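Sorting bricks by what they do, and the row at the front of the baseplate

December 2022

I have been putting off writing up the brick storage because every time I start, I change the system. It has now gone since October without a change, so I am calling it stable.

The collection stands at 3130 pieces. That is the figure from the last full sort and it excludes wheels, hinges and anything that came in printed. Of those, a little under 3000 are ordinary rectangular bricks and plates, and those are the ones that cause the trouble. Odd parts are easy to find. A 2x4 in the right color, in a bin of other 2x4s, takes longer than it should.

The first system was by color. It looks good on a shelf and it works badly in use. In a drawer of nothing but red, a 2x2 and a 2x3 lying on their sides have nearly the same outline, and the eye has no contrast to work with. Rostam Parsa, who builds a lot more than I do, told me this before I bought the drawers. I bought the drawers anyway.

The second system was by shape, colors mixed. Search time dropped by more than half, measured with a kitchen timer over 30 pulls from each arrangement. Color is the thing you notice first, so it should be left mixed inside the drawer and the shape should be on the label. The drawers are the Dillard cabinet, the shallow one. The deep version holds more but anything below the second layer might as well be in the garage.

That leaves the bricks in use, which is a separate problem from the bricks in storage. Before a build I pull a small working set and lay it out in a line along the front of the table, on the bare surface, with the gray baseplate behind it. The baseplate stays clear until the first brick goes down. If loose bricks are parked on the studs they end up half pressed in, and then they get built around. 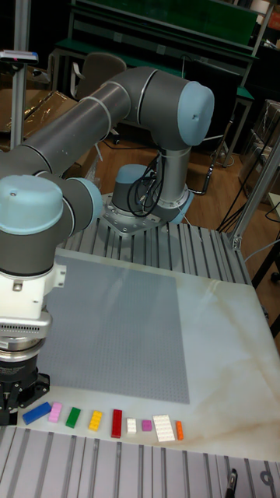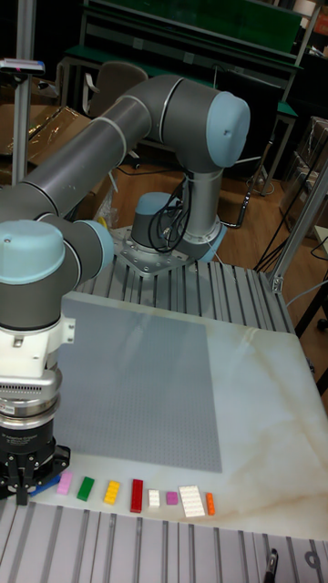
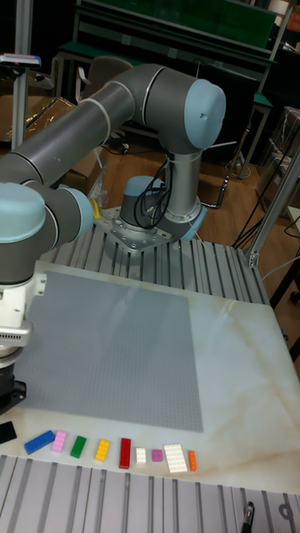

The same pink, green, yellow, red run sits in the line in all three.

Some notes on the line itself.

One of each color is enough for a trial layout. Duplicates go back in the drawer. With a working set of 17 or fewer I can keep the whole line in view without turning my head, and past that I start picking by color alone and getting the size wrong.

Spacing matters more than straightness. A finger's width between neighbors lets you close on the long sides of a brick without nudging the next one. I used to square the row up with a steel rule. It took a minute and made no measurable difference, so I stopped.

Orientation is worth a little thought. A 2x4 with its short end toward you takes up less of the row, but you have to turn it if it is going down crosswise. Small bricks I don't bother with. A 2x2 is the same whichever way it lies, provided the studs are up.

White bricks on a white surface are a weak point. The edges wash out under overhead light, and a gloss top adds a streak of reflection on top of that. A Brolwood desk mat in mid gray fixed this at home - the matte one, the satin finish has the same glare as the table. The mat does have some give, so a baseplate on it flexes when you press near a corner. I put a sheet of hardboard under the plate and the flex went away.

Baseplates should be stored flat. I had two standing on edge behind the cabinet for a summer and both took a bow. One recovered under a stack of books. The other still rocks on opposite corners and is now only used for sorting.

For labels I have settled on Mirkus tape, black on clear, with a life-size outline of the stud pattern drawn next to the size. Reading "2x3" takes a moment. Matching six circles doesn't. Mirzaei sells preprinted sets that do the same thing, but they skip the 1x3, and I have a whole drawer of those.

Still open is what to do with plates. They stack, they stick to each other, and a pile of three looks like a brick from the side. At the moment they are in zip bags inside the bottom drawer - sorted by length, width ignored. I am going to try dividers next, cut from the same hardboard, and will post the dimensions if they fit.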